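Shrink film and the secondhand camera listing

I buy and resell small cameras, and most of my returns come down to one word in the listing: sealed. Buyers read it as a guarantee. I have stopped using it, and these are my notes on why.

Shrink film is cheap. A 200 foot roll and a hand sealer will rewrap any carton in under a minute, and the result looks fine in a listing photo. A factory wrap and a kitchen wrap differ mainly in the seam, the vent holes and the corners. Sellers rarely photograph any of these. 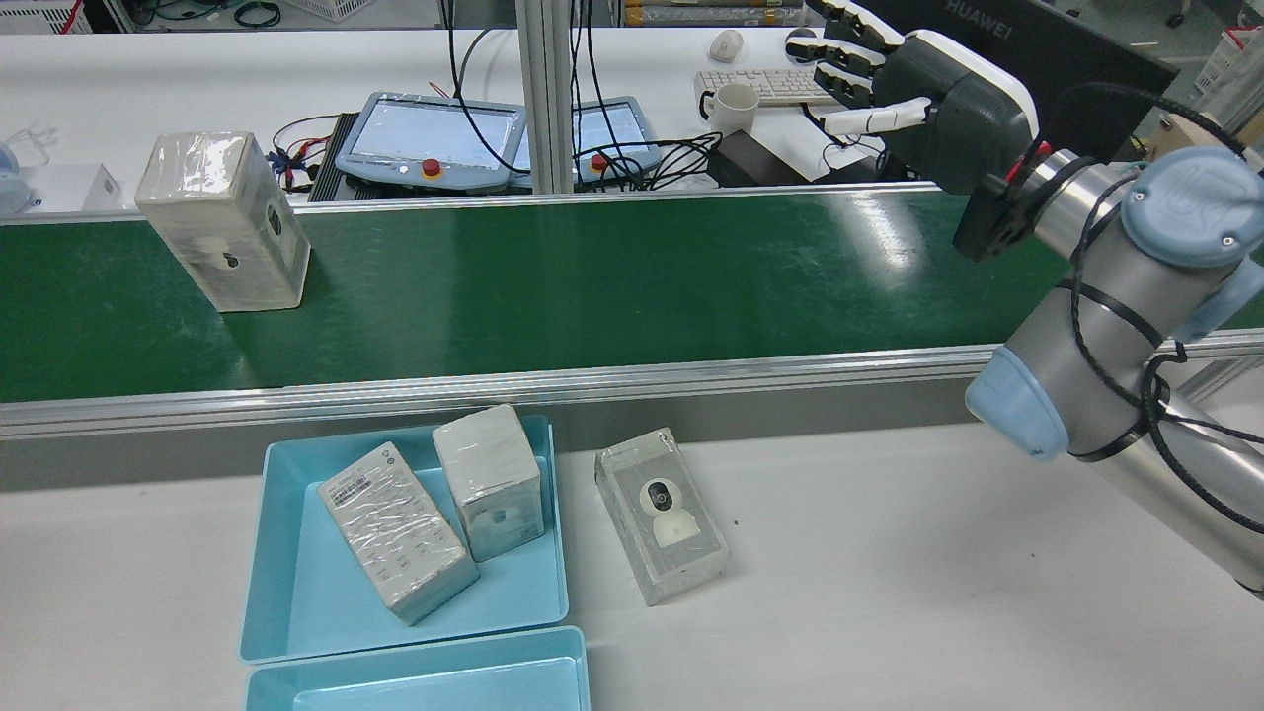
White cartons in clear film, one upright on the belt and two in the tray.

What I check now, in order. First the seam: I want one straight line of even width, with no brown spots from an overheated bar. Then the corners, where hand work leaves small ears of extra film. Then the serial number through the film, against the one in the listing. Faustino Robles, who sold me 412 mixed cartons from the old Jaramillo store in Toston, had matched every serial to an invoice before I asked. I sent back nine. Six had lifted seams and three had numbers that had been typed wrong.

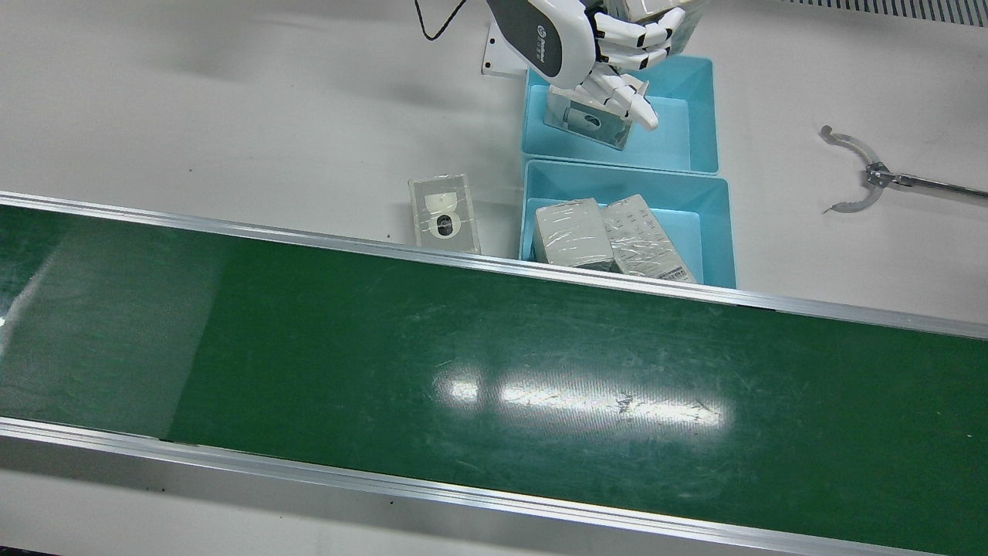

Light matters more than magnification when inspecting film. I used a loupe for a year and missed things that a desk lamp at a low angle shows at once. Wrinkles and reseals break up a reflection, and a tight panel returns a clean one. Overhead lighting is less useful, as it tends to put down one broad white glare like the streak across the green belt, and any fine scratches under the bright part are hard to read. I set the lamp to the left, turn the ceiling light off and rotate the carton a quarter turn at a time.

My listings now say "in film, seam photographed" and include the seam. Returns on cameras dropped from eleven in the winter to two by April. The two were both shipping damage.

Next I need to sort out storage. Film kept in the garage went slack on one side by Sunday, and I suspect the water heater.

We use cookies to remember your preferences. Accept | Manage settings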